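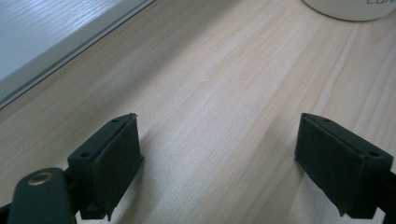
## Two-level shelf on a small table: notes after two weeks

**1/**
Starting with the tabletop, which sets most of the limits. Pale wood, long soft grain, a few pinker bands. Depth is 638 mm front to back. Anything deeper than half of that at the rear and there's no room left to write.

**2/**
Pale wood shows coffee rings quickly. It also shows scuffs from wire feet, so the shelf gets lifted when it moves. Dragging it once was enough. The mark is short, runs across the grain, and did not come out with a damp cloth.

**3/**
The shelf is a wire basket type in white, two levels, from the Ulton clearance page. I took it over the Jidham version, which has a taller upper level and needs a wall bracket. No brackets at Lorevano, per the lease.

**4/**
The upper level is flat with a grid railing along the back and the left side. The open front is why I bought it. A full railing means lifting every item over the wire, and with a full drink that gets old by the second day.

**5/**
Drink goes on the upper level, right side. Straw up, flip handle down across the lid. Papers and flat things go on the lower level, where a spill has a shelf to get past first. 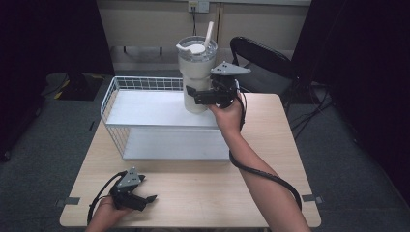
A reply asks why the tumbler isn't on the lower shelf, where the center of gravity would be better.

**6/**
Fair point on stability, but height decides it. A big insulated tumbler with a straw needs vertical clearance, and then more clearance to tilt it on the way out. Down there you'd have to slide it forward flat before lifting. People don't do that. They lift early and hit the shelf with the straw.

**7/**
Stability on the upper level is acceptable. The shelf rocks a little if you push the top sideways and not at all if you push straight down. Set the cup down vertically, let go, done. Don't slide it across into position.

**8/**
Position of the shelf itself: left of center, with clear table in front. I tried it hard against the right edge for a few days. The writing hand kept meeting it. Moved left, no further contact.

**9/**
Cleaning. Wire grids collect dust at the weld points, and a cloth skips over them. A dry paintbrush, 37 mm, gets in between. Then a damp cloth on the flat parts. Wipe the table last, along the grain.

**10/**
I take everything off before wiping. It's slower by a minute and avoids the clean outline around each object that you find a month later. Tall items come off first, then the lower level, then the shelf. Going back on is the same list in reverse.

**11/**
Grip matters more than I'd have guessed for items with a flared top and a narrower body. Hold them on the body, from both sides. Holding by the flare feels secure and isn't, particularly if the flare belongs to a lid. If the body tapers toward the bottom, go a bit above the middle.

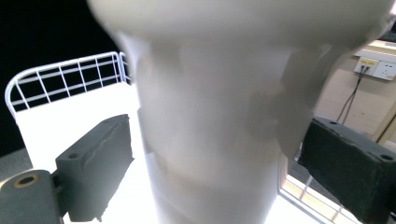

Somebody in the replies says flared tops waste shelf space and everything should be a straight cylinder or a box.

**12/**
On paper, yes. Two flared items side by side touch at the rim and leave a gap at the base that holds nothing useful. Measure the widest point when you plan a row. The base diameter on a product listing tells you very little.

**13/**
I only keep one tall item up there at a time, so the row problem doesn't come up. If you want three across, the Ivanov rack is wider. I haven't used it and can't say how it sits on a table this size.

**14/**
Open items:
- clear stick-on feet for the wire, to stop the scuffing
- a thin mat for the upper level, if I can find one that lies flat against the railing
- something for the existing scratch. Wax stick is the current plan; recommendations accepted

**15/**
Someone wanted the load limit. The label says nothing and the listing is gone. I keep to one full tumbler on top plus whatever paper fits below, and I see no sag when I lay a ruler across it. I'll check again in October with the same ruler.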